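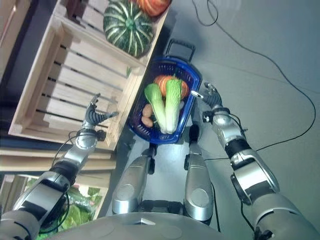 Aoki wrote to us after our last piece on student robotics and asked why every college club seems to pick a grocery task, when a warehouse bin would be easier to score and closer to the jobs members end up applying for. The letter went on to say that a squash is a poor test object. Its weight is unknown, its surface varies, and no two are alike.

The club at Gorkis Technical College would agree with all of that, and lists the same points in its project notes as the case for doing it. Its entry in the Lostar Student Manipulation Challenge is a two-armed humanoid with multi-fingered hands, working between a slatted wooden shelf and a blue shopping basket set on the floor. The task sheet is one page long. Produce has to move between shelf and basket without being dropped, and it has to come out in a condition that a shopper would accept.

That last clause takes up most of the club's time. Under Lostar rules a team loses 5 points for each visible mark on an item and 90 for a drop. A run starts with 500 points, so a careful, slow team can beat a fast one easily, and last year several did.

The software is split in two. A planner picks the next item, chooses which arm goes first and sets an approach path. A second program runs the hands. It reads motor current at each finger joint and stops closing when the current climbs past a limit set for that type of produce. The limits sit in a plain text file that any member can edit, with a comment line giving the initials of whoever changed it and the reason. Some of the comments are longer than the code that reads them.

Hard items went in first. Potatoes, squash and small pumpkins tolerate a wide range of grip force, and the main trouble there is shape. A ribbed pumpkin gives the fingers good places to settle, provided they land in the grooves. If they land on the ridges, the hand can close fully by its own account and still have only two fingers carrying load. The club's fix was to rotate the wrist a few degrees and try again, up to three times, before giving up and reporting a failed grasp.

Leafy vegetables came later and are still the weak point.

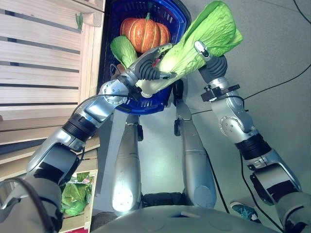 Feature | 2/16/26 | 5 min read

A napa cabbage is long, heavy at the stalk and soft at the other end, which makes it a two-hand job. One hand takes the stalk, where the tissue is firm, and the other supports the upper part at a lower current limit. Both arms then have to move as one. If one side lags, the leaves take the difference and tear.

The early version treated the arms as leader and follower, with the right copying the left after a short delay. The delay was small, but it was enough. The present version plans a path for the cabbage itself and works out both wrist positions from that. The rewrite took most of a semester and came to 363 lines, which the members regard as short.

Bok choy is handled with one hand, by the stalk, and laid flat. Order matters too. The planner tries to place heavy items at the far end of the basket and greens nearer the robot, so that nothing firm comes down on leaves. It does not yet know how to repack. If a squash rolls after release, the plan carries on as if it had stayed put, and the next item goes wherever the gap used to be.

Cables are the other standing complaint. The external lines run over the floor, and the thin ones on the forearms limit how far each wrist can turn before something pulls. The club keeps a table of safe wrist angles and checks every path against it. Routing the lines inside the arm covers was discussed and dropped, as the covers come off too often.

Members can take the work for course credit through Dusent, the college's project office, which asks for a logbook and a written failure report each month. The failure reports are the better reading. One covers nothing but produce bags, whose loose plastic slides over the leaves inside, so that a grip that feels solid to the finger motors may be holding very little. The limit file has an entry for bagged greens now, marked as a guess.

The challenge is in June. Until then the club plans to work on squash that rolls, and to bring the cabbage lift up to a speed that leaves time for the rest of the shelf.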